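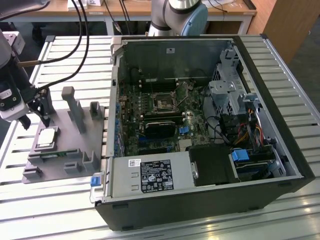 Figure 3a. Desktop tower on its side with the side panel removed. The CPU socket is empty.

4.2 What people keep, and why

I went into the Griltlow interviews expecting to hear about money. People hang on to old computers, I figured, out of some hope of selling them. I was wrong about that pretty quickly. Of the 457 households that filled out the Dikton survey, 99 told us they had at least one desktop they hadn't turned on in over a year, and hardly any of those mentioned resale at all. What they talked about was photos, tax files, and a kind of low-level guilt (my word, though several people nodded when I tried it on them).

I did follow-up visits with 30 of those households, mostly on Tuesday evenings, and these were a lot more fun than the survey. One man walked me through every apartment his tower had lived in before we ever got to the question sheet. A retired bookkeeper had hers under the sewing table and used it as a footrest — she was a little offended when I wrote down "not in use."

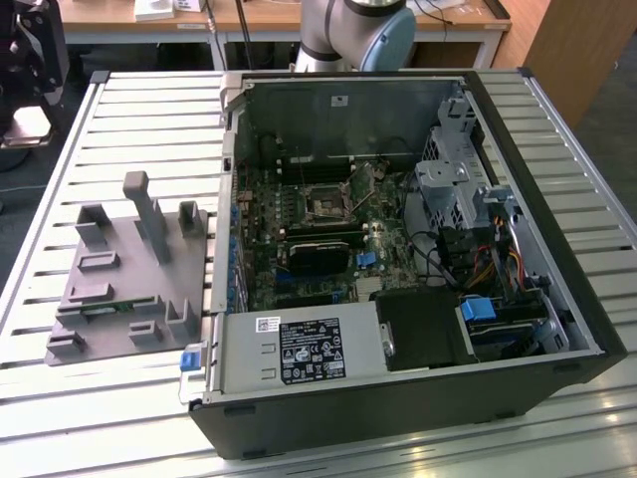 Figure 3b. Mid-tower case, open, with the green motherboard below the rear wall of the case.

The word "broken" gave us more trouble than anything else in the coding. Niamh Noonan and I each read through all 3,588 free-text comments from the survey, and we kept landing in different places on it. She took "broken" to mean the thing won't start. I was reading it more loosely, the way my own family uses it, where a slow computer is broken and so is one whose password got lost. We ended up splitting it into two codes, "won't run" and "won't do what I want," and went back over everything from the start. That ate up most of October, but our agreement got much better and I'd do it again.

The second code matters for drop-off programs. A flyer asking for "broken electronics" misses everybody who thinks of their machine as fine but old, and those folks were a big part of our visit group. The Lightfoot pilot flyer said "computers you don't use," and people told me they liked that better, although I should say I was the one asking and I'd also handed them the flyer. 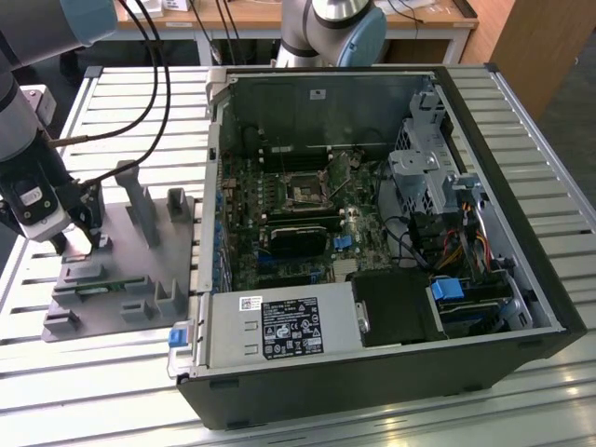
Figure 3c. Interior of an open tower, showing memory slots and a seated expansion card.

Hardly anyone we visited had ever opened the case. A few didn't know the side came off. When I asked where their photos were stored, they pointed at the monitor, or just at the whole setup. So advice like "remove the drive before recycling" doesn't get very far with this group, and we come back to that in Section 5 with the Zondedex drop-off data.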